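Shared Desk Organisation: Small-Item Storage and Power Access
Project report, Workplace Design Unit
Submitted Thu 11 September

1. Background

The Mosow study room is fitted with white desks separated by fabric partitions. Each desk is used by several students over a day, and small items are left behind between users: pens, cutlery, charging leads, loose sheets. The project brief asked for a low-cost method of keeping these items in fixed positions without reducing the usable writing area. The budget was $55, excluding equipment already in the room.

Two things were specified from the start. Storage had to be an open tray, as lidded boxes had been tried in March and were left closed and unused. Power had to remain on the desktop, within reach of a seated user.
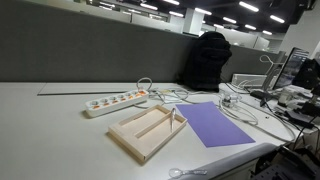 Tray geometry was the first variable examined. A rectangular tray with raised edges was chosen over a cup or jar because it keeps long items visible and does not tip. Pens are expected to lie flat in the channels, but users often put them down in whatever way is quickest, and a pen-like object stood upright against the divider near one end of the light wooden tray is typical. A divider therefore has to be stiff enough to take side load from a leaning item. Flat sheets such as the purple paper to the right of the tray were excluded from the storage requirement and treated as part of the working surface.

2. Design requirements

The following requirements were adopted after the first review:

Compartments to run the full length of the tray, with no cross walls.
Wall height low enough that a pen can be picked up from the side.
No fixing to the desk — the tray must be movable for cleaning.
Power strip to sit behind the tray, so that leads do not cross the compartments.
Total parts cost, including finish, not to exceed the budget.

Layouts were drawn in Kernex, which the department licenses for joinery work. Tray stock was ordered from Hakim and cut in the school workshop. The finish was left natural, with a light sand on the inside corners. A painted version was considered and dropped on drying time.

3. Placement

The tray and power strip were treated as one group. Setting both on a diagonal was compared with setting them parallel to the partition. The diagonal position brings the near end of each compartment closer to the hand, at the expense of some clear area at the corner of the desk. With three compartments, slender items can be sorted by type: writing tools in one, stirrers and thin rods in another, and the third held in reserve. Long items laid across the walls defeat the sorting and should be corrected at the end of each session.

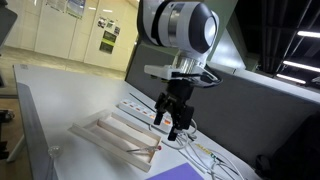

4. Cable management

Cables were the least satisfactory part of the work. The power strip has a fixed lead, and the additional white cables on the desk are longer than the distance they need to cover. Slack collects on the surface, where it competes with the tray for space. Three measures were assessed on paper: adhesive clips along the back edge, a fabric sleeve, and a rear channel sold by Skonodex. The clips were rejected because residue is difficult to remove from the desktop. The sleeve was rejected because leads are swapped too often. The channel met the requirements but used most of the remaining budget, and it was deferred.

At the time of writing, the cables remain loose beside the strip and the tray position has been kept clear of them.

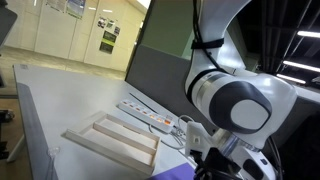

A comment returned with the draft noted that the report treats cable slack as a fault of the desk when it is mainly a fault of lead length, and asked whether shorter leads had been priced. They had not. The point is accepted, and a price comparison will be added to the parts list before the final submission.

The same comment asked for the tray to be trialled on a second desk with the partition on the opposite side. This will be done with the existing tray, rotated end for end, before any further stock is cut.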